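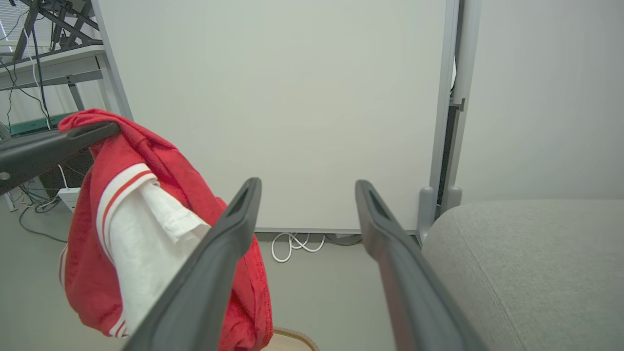 Red and white, over the arm of the chair.

Blog > Motorsport, loosely defined > Winter

Sunday, January 12, 2020

Sideways at the Speed of a School Bus

I finished 13th in my class at the ice autocross on Jokavano Lake, and before you congratulate me I should mention how many cars were in my class. I won't. It was more than 13, and that's all my family has been told.

If you've never done an ice autocross, you take a car you need for work, drive it onto a frozen lake, and try to get it around some cones before the clock notices. There's a plowed loop, a start box, a finish box, and a big stretch of snowbank in between, which is where I spent a good part of the morning. You don't go fast. I want to be clear about this for the sake of my insurance company and my mother. My quickest run would have been legal past most elementary schools. It felt like being fired out of something.

My car is front-wheel drive and has the horsepower of a nice sewing machine. In summer autocross this is a sad combination. On ice everybody is slow and everybody understeers, and for the first half hour I believed this would cancel out all my disadvantages. Then the all-wheel-drive people had their turn. They go around the far hairpin looking out the side window, one hand on the wheel, like they're backing out of a driveway. I go around the far hairpin by arriving at it, turning the wheel, waiting, saying a word, and continuing straight ahead into Koditz County.

The trick, as explained to me by a man in a snowmobile suit whose car had far fewer dents than mine, is to do everything earlier. Brake earlier, turn earlier, get back on the gas later than you want to and much softer. I tried this on my second run. I braked so early that the worker at that corner stepped toward the course to see if I needed help. But the car turned! It turned the way cars turn in commercials, and I came out of the hairpin pointed at the next cone instead of at Canada, and I was so pleased that I forgot there was a next cone and hit it.

Cones are 2 seconds each. I know the exact price because I bought several.

Now, tires, because every post on this blog ends up being about tires. There are two groups, studded and rubber-only. Studded people are having a different day from the rest of us. They get to use the brake pedal as a brake pedal. I run rubber-only, on a set of winter tires from Urbańczyk Tire out on the county road, where the guy at the counter asked what I'd be using them for and I said "commuting." I've felt bad about this ever since. They were good tires when I bought them, four winters ago, and they are now what I'd call experienced. I kept telling myself that the driver matters more than the rubber. This is true, and it is not comforting when you are the driver.

I played with pressures between runs, down a little, then up a little, then back where I'd started, and wrote each change in my notebook with great seriousness. Reading it back tonight, the entries go "better?", "worse?", "same??" and then a drawing of a cone.

We got five runs each. For the record, and for anyone who likes watching a learning curve give up:

Run one: off at the hairpin, shoveled out. Got a round of applause, the mitten kind, which sounds like someone fluffing a pillow.

Run two: clean until I admired myself. One cone.

Run three: the fast one. No cones. I have no idea what I did. I've tried to remember it several times today and all I come up with is that I was thinking about soup.

Run four: tried to do run three again but harder. Two cones, one of which came back to the start line with me, wedged under the bumper.

Run five: slower than run one would have been if run one had ended.

So my time for the day came from a run I wasn't mentally present for. There's a lesson in there and I plan to ignore it.

Some notes for myself for next time, since I never remember any of this by the following January. Hand warmers go in the boots before you leave the house, not when you can no longer feel what a boot is. Bring the long shovel. The short one is for gardens and optimists. My Koditz helmet fogs the moment I breathe out, so either leave the visor up or stop breathing out - I tried both, and the visor is easier. Don't put the coffee on the roof. Don't put the second coffee on the roof either.

And work your corner shift properly. I had the middle section during the studded runs and it's the best seat on the lake. You hear them before you see them, a sort of ripping noise, like a very large bag of chips, and then the car comes past throwing ice chips in a fan and you duck behind your own shoulder. I reset cones, waved my flag when it was wanted, and radioed in the numbers. I was better at this than at driving. I was told so, kindly, by more than one person.

The Jornton club runs the next one in a couple of weeks if the ice holds. They drill it that morning and call it off if they don't like what they find, and the entry fee rolls over to the next date, so there's no reason to talk yourself into anything stupid. I've already signed up. I've also looked at the price of studded tires, closed the laptop, opened it again, and looked at the price of used studded tires. There's a set for sale two towns over that would fit with, in the seller's words, "some convincing."

I've asked if he'll hold them until Friday.

Recent posts
- I Bought a Torque Wrench and Now I Can't Stop
- Every Noise My Car Makes, Ranked
- Rain at Jornton: A Day in a Folding Chair
- Brake Pads, Part 4
- What I Learned From Being Lapped

Older | Newer | Archive | About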